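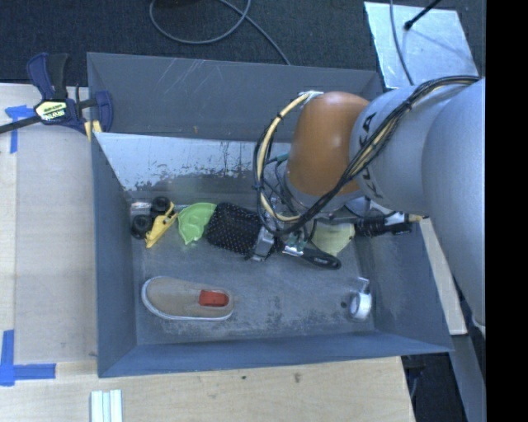 Bin picking is the job we record most of at the Flomisstead workshop, and most of the poor examples we have thrown away came down to how the bin was set up and filled. A good mix has things that differ in shape and in how they meet the gripper. A slip-on shoe, a yellow toy vehicle with chunky wheels, a padded dotted item and a tool with a glossy black handle make a far better load than a heap of boxes. The tips below are what we do now for each session.

Fixing the bin

Clamp the bin to the table. A bar clamp on one corner is enough for light objects, but use a second if the arm is going to push against the walls. Check it after every break.

Put blue tape on the table at the corners where things belong, and leave it there. If the bin gets knocked you can put it back in the same spot and carry on. Pencil rubs off and white tape is hard to see on pale wood. Replace the tape when the ends start to lift.

Sloping walls are kinder than straight ones. Objects slide back towards the floor and the fingers have more room near the edges. Shiny metal panels throw glare, so turn off any lamp that points straight down and use one from the side.

Choosing objects

Keep a crate of 91 objects if you have the space and draw from it without looking. People who pick by hand choose the easy ones. Charity shops are good for shoes, brushes and plastic toys. Wash everything first and take out batteries.

Put in at least 2 soft things per load. Hard objects alone will teach the system to close the fingers the same way every time, and it will then make a mess of a slipper.

Don't straighten anything. Tip the load in, let it settle and start. Things lying against the far wall or jammed in a corner are the ones you need examples of.

Cables and hoses

Tie the hose and wires together with small ties, and leave a generous loop at the wrist. Move the arm slowly through its full reach before recording. If the loop goes tight anywhere, cut the ties and start again — a pulled connector costs you an afternoon. Trim the tails of the ties or they catch on laces and bristles.

Recording

Save the failed grasps along with the good ones, and mark them as failed at the time. Going back through them later is slow and you will guess wrong.

Change the load after 7 attempts, even if it is going well. Past that point the bin is nearly empty and every example looks like the last.

Write down which bin was used. We have a deep one from Nallstead and a shallow one we call the Mastov bin, and examples from the two got mixed up all through October. Hájek's labelling sheet has a column for this — fill it in before the first grasp.

Cleaning up

Wipe the bin floor with a damp cloth and dry it. Leave the scuffs alone. Store the shoes apart from the soft toys, and take anything cracked out of the crate for good. Allow 5 minutes for all this at the end of each session.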